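Allik workshop notebook, September
Bedside unit with built-in charger, prototype 4

In at 8:15 and straight onto the drawer runners. The new soft-close pair from Strömberg is so much better than the last set! The drawer glides the whole way with one finger, even with the charging tray and its cable loom sitting in the back. Wanda loaded it with magazines and two hardbacks and it still came home quietly. I want these on the media stand too, if the price holds.

Ran the open and close cycle by hand, 200 times before coffee and another 200 after. (Yes, my shoulder knows about it.) No sag at the front, no squeak, and the cable didn't snag once. On prototype 3 it was already catching on the rear bracket at 63, so moving the clip to the side wall was the right call. Cường's idea, credit where it's due. 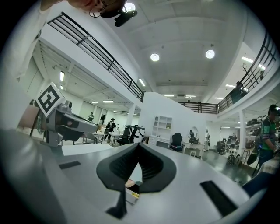 Charging pad next. We set it under the oak top with the pocket routed a touch deeper than the drawing says, and phones pick up the charge first time as long as they land inside the ring. Off to one side it drops out. Kyung-tae wants to try a thin felt ring let into the surface so you can find the spot in the dark, and I love that. He's cutting one in gray and one in a mustard color that I suspect will win.

Top surface got to 34 C after an hour with a phone on charge. Warm to the hand, fine by me, but Indira wants it repeated with a thick case on the phone and the drawer shut. Fair point. Will do it tomorrow with the probe taped in two places, middle of the ring and back left corner where the power brick sits.

Bad news, small: the veneer on the left side panel has lifted at the bottom edge. It's the batch we pressed in a hurry. I ironed it down and clamped it, but would rather press a fresh panel than send this one out.

Xiomara was on the phone with Ilcombe for most of the morning. They want the bedside in two heights and are talking about putting it in their larger stores first. They also asked if the app could be left out of the basic version, with just a touch strip for the light. I'm all for it! Fewer things to pair, fewer calls about pairing. Rastix can supply the strip on its own, and the sample they sent dims really smoothly, no flicker at the low end that I could see.

To do:
- thick case heat test (me)
- felt rings, both colors (Kyung-tae)
- new left side panel, full press time (Cường)
- ask Strömberg about the longer runner for the media stand (Wanda)
- drawing for the taller legs, check it against the carton size before anyone cuts anything
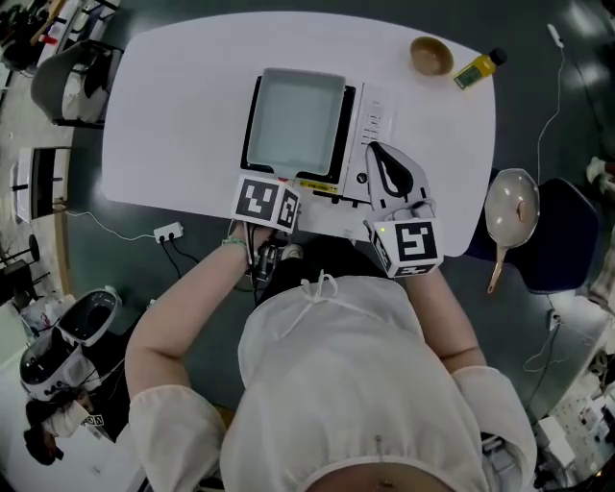 White microwave on the rounded white table, seen from above.

4:40, clamps still on the side panel. Leaving them overnight. Touch strip sample is in the top drawer of my bench with its driver, please don't separate them again.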